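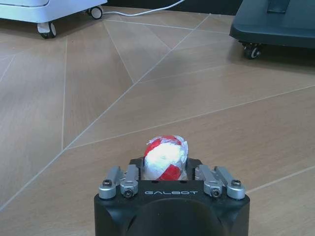

August 16, 2024 — taped ball, second batch

Started at the Lonesstead unit just after lunch. Target for the batch is 70 pick-ups of the red and white ball from the tiled floor, all recorded from the wrist view. I drove the arm by hand for every one.

The ball is harder than the smooth ones. The tape is crumpled and the loose edges stick out, so the fingers meet it a little differently each time. I keep the two inner links even on either side before I lift. If one touches early the ball rolls, and I log it as a miss and leave it in the set. Sustden want the misses kept.

Got through 24 before the tea break and the rest by six. Two files would not open afterwards, so I did those again.

The whole set stands at 900 now. Nalance will start training on it once the labels are checked — I have done the first half of mine. The floor shines a fair bit under the ceiling lights, and I have put that in the notes column.

Tomorrow the same ball, but starting nearer the white cable. Must charge the spare handset tonight.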